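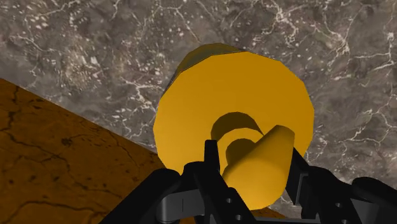

Why does my Trukitz thermostat go offline every night when the rest of the Wi-Fi is fine?

In my case it was the router quietly moving to a different channel overnight, one the thermostat couldn't use. Pinning the 2.4 band to a fixed channel fixed it. The long version is in the log below.

January 9, 2021
By Jacqueline Picard
Print this page | E-mail this page

Okay, so I promised Hugo I'd write this one up properly before closing the ticket, and I've finally got a quiet Saturday and a pot of coffee, so let's go!

The symptom: thermostat works all day, answers the phone app, shows the right temperature. Then a bit after 2 a.m. it drops off. The heat still runs on whatever schedule it last had, so we didn't freeze, but the app just says "Device unreachable" until I walk down the hall and restart the thing by hand. It started in December, the same week I swapped our old router for the Prosent one (yes, I should have been suspicious right then).

What I tried, in order:

1. Restarted the thermostat. Back online in a minute, gone again the next night.

2. Restarted the router. Same.

3. New batteries. The battery icon was showing full, but I had a pack in the drawer and I figured why not. No change, and now I have half a pack of batteries.

4. Factory reset. Ugh. You lose the whole schedule when you do this, and I hadn't written mine down. Write yours down first! It took me most of an evening to get the bedroom settings back to where I like them, and it dropped off that night anyway.

5. Opened a ticket with Trukitz support. They asked for the firmware version and told me to update. I was already on the newest one. They then asked me to move the router closer, and it's in the next room, so I said no thank you.

That's where I gave up for the holidays and just did the hallway walk every morning in my socks.

Hugo Langlois picked the ticket up after New Year's and asked for the router log, which hadn't even crossed my mind. I'd assumed it would be unreadable, and it mostly is, around 200 lines a night of stuff I don't understand. But he spotted one line that kept coming back at the same time:

02:14 auto channel: 2.4 GHz moved from 6 to 13

The Prosent had its region set wrong out of the box, so it thought channel 13 was fair game. My thermostat only looks at channels 1 through 11. My laptop and phone are on the 5 GHz band, so they never noticed a thing. The printer probably dropped off too, but I print maybe twice a year.

The fix:

- Router settings, Wireless, Region: changed to United States
- 2.4 GHz channel: changed from Auto to 6
- Saved, waited for the router to come back up
- Restarted the thermostat one more time

It's stayed online for five nights now. I checked the log this morning and there's no channel line in it at all, just the usual chatter.

One thing I still don't love: when the thermostat loses the network it doesn't try very hard to get back on. Hugo has passed that along as a separate request, so if you're seeing that part, please add your notes to his ticket and not this one.

Status: Resolved
Still open: thermostat doesn't reconnect by itself (Hugo)

Related items
Pruvost smart plug won't join a guest network
Saving your thermostat schedule before a reset
Trirnar app shows the wrong time zone
How to find and copy your router log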